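Cuaderno de taller – proyecto Tullska
Entrada de abril, empezada a las 16:10

Seguimos con el ejercicio de clasificar cubos numerados en el simulador. Hoy tocaba dejar cerrada la parte de percepción antes de pasar al agarre, y se ha quedado a medias. Apunto lo que hay para quien coja el turno siguiente.

Estado al empezar: la rama del equipo compilaba, pero el nodo de visión tardaba en arrancar y la pinza salía girada respecto a la cámara de muñeca. Lo del giro era un signo cambiado en la transformación de la brida. Corregido y subido. Lo del arranque no lo he mirado, de momento se espera y ya está.

He lanzado la tanda larga con el generador de posiciones aleatorias, 400 escenas, semilla fija. La semilla está anotada en el fichero de configuración, no la cambiéis sin avisar porque luego no hay forma de comparar. Cada escena coloca las piezas sobre la mesa y la pinza baja abierta hasta la altura de observación. Ahí se para, toma la vista y el clasificador propone un objetivo.

Resultado: 27 escenas en las que el objetivo propuesto no es el correcto. Las he repasado una por una. Casi todas se parecen: o hay dos piezas pegadas y el segmentador las junta, o el cubo enseña más de una cara con número y el clasificador se queda con la que no es. Hay unas pocas que no entiendo y las he dejado en la carpeta «dudosas».

Guardo la vista de una de las malas porque reúne los dos problemas.
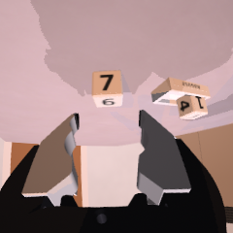 Vista de muñeca en el simulador, pinza abierta. Cubo con el 7 y el 6 a la izquierda; a la derecha, el del 4 y el 1 casi debajo de la pieza plana.

El cubo del 7 debería ser fácil. La cara del 6 se ve muy en escorzo y con mucha luz, y aun así el clasificador le da una puntuación parecida. Propongo ponderar por el área visible de la cara antes de comparar. Es una línea en el código, pero hay que volver a pasar toda la tanda para saber si estropea otra cosa.

Lo de la derecha es más serio. El segmentador devuelve un solo contorno para el cubo y la pieza plana, y el centro de ese contorno cae entre las dos. Si la pinza bajara ahí, el dedo derecho chocaría con la pieza de encima. Además el 4 sale girado y el 1 boca abajo, y las muestras de entrenamiento que tenemos apenas llevan rotación. La pieza plana también tiene unas letras pequeñas que no se leen bien, habría que meterla como clase aparte o como «no cubo» y olvidarnos del texto.

Sobre las sombras: en esta escena hay una grande, de borde escalonado, y el umbral fijo se la come como si fuera objeto. He probado a trabajar sobre el canal de saturación y mejora, aunque se pierde parte de las caras muy iluminadas – queda por ajustar. El equipo de Nerkdale decía en la última reunión que ellos usan solo profundidad y no tienen este problema. Puede ser, pero entonces no sé cómo leen los números.

Datos de entrenamiento: tenemos 1,493 recortes etiquetados, over… quiero decir, sin contar los repetidos que borramos en marzo. Para las rotaciones no hace falta etiquetar más a mano, se pueden generar a partir de estos. Ojo con el 6 y el 9, que al girar se confunden. En las reglas de Nidcombe no pone si llevan raya debajo. Preguntar.

Pendiente:
Ponderar por área visible y repetir la tanda con la misma semilla.
Separar contornos pegados usando profundidad.
Generar recortes girados.
Mirar por qué tarda el nodo de visión.
Pasar las «dudosas» al grupo del aula Tavares por si reconocen el fallo.

18:35. Ponderación metida, tanda lanzada otra vez. La dejo corriendo en el ordenador del fondo, no lo apaguéis.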